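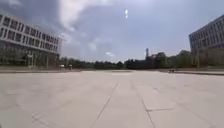
Seven hundred runs across a paved square

I said in July that I would write up the Coltance job when I had calmed down about it. It is now 3 August 2023 and I have mostly calmed down.

The idea, as it was sold to us at Gullbridge, is simple. You drive a robot over open ground by hand, again and again, and you keep what its camera sees together with what the driver did with the sticks. Feed enough of that to a learning system and it will drive itself. "Enough" was set at 700 runs. I asked where 700 came from and got a slide with a curve on it. The curve had no numbers up the side.

So we went out to the plaza. If you were picking somewhere to teach a machine about the world, would you pick this? Big pale slabs, thin dark joints, a line of trees at the far end, dark windows to the left and more of them to the right. On a grey day there are hardly any shadows to speak of. You could steer across most of it with your eyes shut and come to no harm, and I suspect that is what the system will learn to do.

I raised this and was told that easy examples matter too. Fine, they do. A machine that has only ever seen trouble will find trouble everywhere. But how many easy examples? We had 125 runs in the bag before I sat down and went through them properly, and in nearly all of them the driver pushes the stick forward and leaves it there. You could replace the whole lot with a brick on the pedal, if it had a pedal.

What I would want more of is the dull stuff round the sides. The low kerbs, for a start. From camera height a kerb at that distance is a faint stripe, and so is a joint between slabs, and one of them will tip you over. Then there are the small pale things standing off by the building on the left. I have looked at them on a decent monitor and I still couldn't swear whether they are signs or kiosks or a couple of people. Somebody labelling at speed will pick one and move on, and after that it's the truth as far as the training is concerned.

The camera doesn't help. It's soft, and it bends straight lines a little near the edges. The Kennedy people say the system will learn its way round the bend, which may well be so, right up until someone fits a different lens.

In fairness, 2 things went better than I expected. The logging tool, Tallon, didn't lose a single run, and I had been rude about Tallon in advance, so I take that back. And the drivers got into the habit of noting the weather and the state of the paving without being nagged. Those notes are worth more to me than the last few hundred crossings will be.

My proposal, for what it's worth, was to stop early, keep a small share of the straight runs and spend the days we saved along the kerbs and under the trees, late in the afternoon when the light is awkward. Coltance said they would think about it. The plan on the shared drive still says 700, so I am packing sandwiches again tomorrow.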